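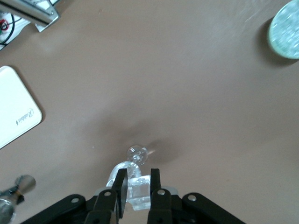

Starnard Manipulation Programme
Progress report to the Clorkari Fund, period ending July
Prepared by Hidayah Yusof, programme lead

1. Summary

Work on the handling of transparent objects continued through the period, with one interruption. A fault in the control of gripping force led to two breakages of stemmed glassware at the Sumville laboratory. There were no injuries. Trials on glass were suspended for nine working days and have since resumed under the conditions set out in section 4.

2. Work completed

The team recorded 3,221 grasp attempts against the agreed object list. Rigid plastic and metal items are now complete. Glass items remain behind schedule, and the stemmed pieces account for most of the shortfall. Clear glass shows the colour of the table through it, and the depth estimate is often poor along the stem and the base.

3. The fault

Both breakages occurred while a glass lying on its side was being gripped by the body. In each case the fingers continued to close after contact and the glass cracked before the operator could stop the arm.

Jahangir Talukder examined the logs. The force limit was set correctly at the start of each session, but a restart of the gripper controller returned it to the factory value without any warning on the operator's screen. The controller had been restarted by the software on both occasions following a lost connection. Cường Đồng reproduced the fault on the bench using a foam block in place of glass.

The second breakage could have been avoided. The first was entered in the laboratory log as operator error and was not passed to the programme lead until the following morning. We regret this delay.

4. Action taken

The force limit is now read back from the controller before every grasp, and the arm will not move if the value differs from the one requested. Face shields and cut-resistant gloves are required whenever glass is on the table. Any breakage stops the session and is reported to Duyên Từ the same day. The table is cleared and wiped before work restarts.

5. Outstanding matters

The cause of the lost connection has not been established. A worn cable at the wrist is suspected and a replacement is on order. Until it is fitted, sessions with glass are limited to 10 grasps, after which the cable is inspected.

6. Budget and timetable

Replacement glassware and protective equipment were met from the consumables line. We request an extension of two weeks to the glass milestone. No additional funding is sought. Hòa Triệu will send the revised timetable and the full fault log under separate cover.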